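14 Nov 2018

Rain again, so no run, and I've eaten toast for two meals out of three. I did finally open the spreadsheet for the novel though! The damage: 2,000 words behind where I said I'd be by today. I wrote 700 last night after the dishes and felt like a genius, then read them over with my coffee this morning and cut nearly all of it. It was two people in a kitchen talking about a third person who wasn't there. I can write that stuff forever. It's like humming.

The trouble is still the ferry chapter. Everyone in Zastthorpe has to get across the water by the end of it and I keep leaving somebody on the dock. Yesterday it was the aunt. The day before it was the dog, and I didn't even notice until I was in the shower.

I typed it all out and sent it to the writing group after lunch, mostly to complain, and went and stood at the window with a cookie.
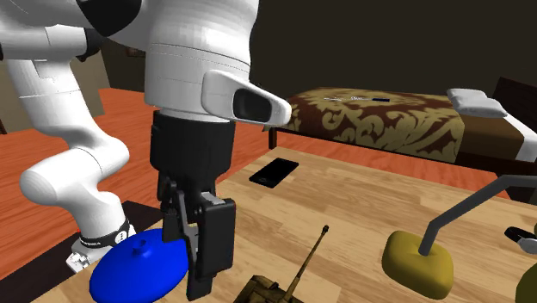
Lorcan Cronin wrote back in about ten minutes, and he thinks the aunt should stay on the dock. Why does she have to go at all, he says, she hates boats, you told us so in chapter two. Let her wave. Then the sister has a reason to come back in the spring and you don't need that awful letter.

Which, okay. He's right about the letter. The letter is awful (it's four pages long and it explains the plot). But I like the aunt, and I had a whole thing planned for her on the other side with the man from the bakery, and I'm not ready to give up the man from the bakery. I wrote back "hmm" and nothing else, and now I feel bad about it. I'll write him properly tomorrow.

Called Mom at four. She's had the new stove put in and she doesn't like the clock on it. She asked how the book was going and I said good, and she said is it the one with the boats, and I said there's one boat, Mom. Then she told me a long story about her neighbor Kavanagh's gutters that I lost track of in the middle, but the way she tells a thing is so good. She goes straight past the point and comes back around for it later. I wrote some of it down on the back of the gas bill. I want the aunt to talk like that.

Phone went face up on the table after that and I told myself one hour, no looking.

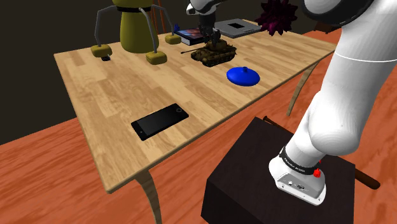 One hour, no looking.

I made it to forty minutes. But I got 161 words in that time and I think they're keepers, every one of them the aunt. She's telling the ferryman about a wedding in Stedine and he's trying to cast off and she will not let go of the rope. I laughed out loud at my own joke, alone in the house. So maybe she stays and maybe she goes, but she's holding up the boat either way, and that's more than I had this morning.

Soup for dinner, from the freezer. No label on it. Lentil, I think? I put hot sauce in it and read two more chapters of the Sumura library book, where so far a man has inherited a hotel and walked around it. I don't know why I can't stop reading. It's due back Friday week or something like that, I need to check the slip.
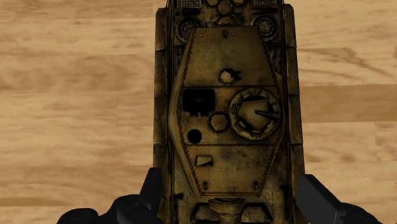

Tomorrow

Write to Lorcan, nicely. Say thank you for the letter thing.

Get the aunt off the rope, one way or the other. Aim for 1,000 and be happy with half.

Find the dog. He was last seen under the ticket counter in chapter six and I have a bad feeling he's still there.

Buy bread, and something that isn't bread. Pay the gas bill, but copy Mom's gutter story off the back of it first.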